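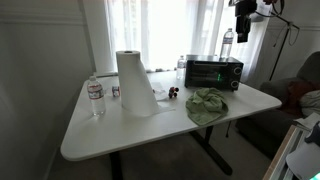 The Slow Colleague

When people write about automation at work, they usually write about the number of jobs. I understand why. But I have worked with robot arms for 2 years now, at Vikell, and the number of jobs is not the change I feel every day. What I feel is that my work has become a different kind of work, and my pay and my title did not notice it.

Before the arms came, I did tasks. I folded, I wiped, I put things in their place, and at the end of the shift I was tired in my back. Now I prepare a table, I watch, and I put everything again as it was. In one month we can repeat the same task more than 1,000 times. My back is fine. My attention is tired, and this tiredness is harder to explain at home.
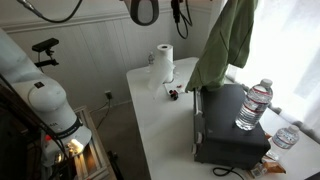 Opinion
By M. Stoyanova
02/03/2020

Look at what is on such a table. Paper towels, a cloth, bottles of water. Every person knows how to handle a cloth, and for this reason the knowledge is treated as worth nothing. Then somebody tries to give this knowledge to a machine, and suddenly it is precious and has a budget. I would like that the people who have the knowledge also have a part of this budget.

I am not against the arms. I would not go back to the old shifts. My complaint is with the way they were introduced. At Karkex, where I was before, the managers bought the equipment first and talked with the workers in March, when the contracts were already signed. We had 20 minutes for questions. Most of us did not know yet what to ask, and when we knew, the meeting was long finished.

A worker who stands next to a machine all day learns when it will make a mistake. This is a skill. It should have a name in the contract, a training and a higher step on the pay scale. It should also give the right to say stop without asking a supervisor.
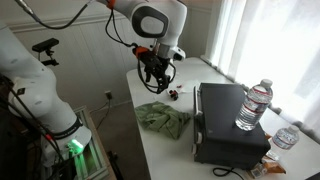 Medo wrote to me after reading a draft that I am too patient with the employers. In his opinion a new title will cost them nothing, they will give it gladly, and the real question is who keeps the money from the hours that are saved. I think he is right about the money. I still want the title, because without a word for what we do we cannot even begin to ask for its price.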